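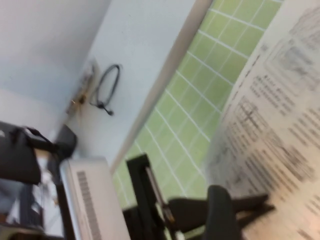
**Purkholm to fit leak sensors at 29 Firville sites**

Purkholm has been appointed by Firville Borough Council to install and monitor leak detection equipment at 29 public buildings, including schools, libraries and the two leisure centres. Work begins in January and will be carried out outside opening hours.

Under the agreement, each building's incoming supply will be fitted with a Skumetti flow sensor, which records use throughout the day and night. Where water continues to run after a building has closed, an alert is sent to the site manager and to Purkholm's control room. The contract runs for 2 years, with an option to extend.

The council's own survey found that several older sites had not had their pipework checked since they were built. Repairs identified during installation will be handled by Qaisi, the council's existing plumbing contractor.

Najwa Hamdan, Director of Public Sector Services at Purkholm, said: "Most of the water lost in buildings of this kind is lost overnight. Site managers will now see it the next morning and can act before the bill arrives."

Abla Najjar, Head of Property at Firville Borough Council, said: "We spend a great deal on water and have had very little detail on where it goes. We expect the first full set of readings by the spring."

Monthly figures for each site will be published on the council's website.

**ENDS**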